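Members' Letter: Spring Money Notes

03/05/2022

Hello again, and welcome to everyone who joined us over the past few weeks. The kettle has been on for most of the month here at Clerach, as it always is when the annual reports start landing, and I've been meaning to sit down and write to you about something that came up in so many of your letters in April that I finally started keeping them in a separate folder. The subject is dividends, and more exactly what to do with them once they arrive.

It sounds like a small thing, I know. A payment shows up, you nod at it, and you get on with your day. But a good many of you have been holding the same shares for years, and those small payments have been going somewhere all that time. Some of you weren't quite sure where! One reader told us she had been having hers sent to an old savings account she opened for a kitchen remodel, and the kitchen has been finished so long it's due for another one.

So let me go through it slowly, and please forgive me if you know some of it already.

What a dividend is paying you for

When a company has made more than it needs for wages, rent, repairs and new projects, its board can decide to hand part of the rest to the shareholders. That's the dividend. Nothing obliges a board to pay one on ordinary shares, and plenty of perfectly healthy young companies don't, as they would sooner put the cash back into the business. Older and steadier companies tend to pay every quarter, and they hate to cut the payment, as a cut makes shareholders very grumpy indeed.

The price of the share usually slips a little on the day it begins trading without the right to the next payment. New investors sometimes write to me in alarm about this. There's no need to worry – the money that was inside the company is on its way to the owners, and the price takes that into account.

Take Trunthorpe, which many of you hold and which I've followed since I started this letter. It makes fittings and shelving for shops and storerooms, about as plain a business as you could hope to find, and it pays 4 times a year. The spring payment has gone out, so if you own it and haven't seen anything, do check where your broker is sending it.
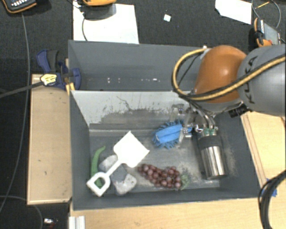 Cash or more shares

You have two main choices, and there's no shame in either one.

The first is to take the cash. If you're retired, or paying for a grandchild's braces, or simply like seeing the money come in, this is a fine way to do it. You may want to have it paid straight into the account you use for bills, where you'll notice it. Money that lands in a forgotten corner has a way of staying there, earning next to nothing while the price of groceries goes up.

The second is to have each payment used to buy more of the same share. Most brokers will do this for you if you tick a box, and many will buy you a fraction of a share when the payment doesn't stretch to a whole one. Those extra shares then earn payments of their own, and those buy a little more again. It's slow going in the early years and frankly a bit dull to watch, but I've had letters from people who started with $2,000 and were quite surprised when they looked back over the statements.

There's a third road that I've grown fond of myself, and that's letting the cash pile up in the account for a while and then choosing where it goes. I do this with my own Mahrous shares. I already own as much of the company as I care to (shipping insurance keeps me awake if I have too much of it), so I let the payments gather and put them into whichever of my holdings has fallen behind the others. It takes a bit more attention, and I do forget sometimes.

A word on tax

Please remember that in an ordinary taxable account, a dividend generally counts as income in the year it's paid, even if every cent of it went right back into shares. This catches people out each spring. Keep the statements, too. Every reinvested payment is a new purchase with its own price and date, and when you come to sell you'll want those records. One member had $1,537 of reinvested payments she had left out of her cost when she worked out her gain, and she would have paid tax on that money a second time if she hadn't gone back to look. If your affairs are at all tangled, do talk to a tax preparer who can see the whole picture. I can only speak in general terms in a letter like this.

When a big payment is a warning

Several of you asked about Seravness, and I can see why, with the yield looking so generous beside everything else on the list. My advice is to go gently. A yield is only the yearly payment divided by the share price, so it climbs when the price drops, even if the company hasn't paid out a penny more. Before buying anything for its yield, I like to look at 3 things: whether earnings cover the payment with something to spare, whether debt has been creeping up, and whether the payment has held through a bad year. Seravness does well enough on the last of these and less well on the first. I'm not selling the few shares I have, but I'm not adding to them either, and I'd like to read the next report before I say more.

Before the next letter

If you do just one thing this week, log in to your account or call your broker and ask how your dividends are set up. The setting is often chosen on the day the account is opened and then left alone for a decade. It's worth asking whether each holding can be set separately, as some brokers allow this and others apply one choice to everything.

Next time I'll be turning to bond funds, which have had a rough few months and have filled up the mailbag nearly as fast as dividends did. Do keep your letters coming – I read all of them, usually over breakfast, and I'll answer as many as I can.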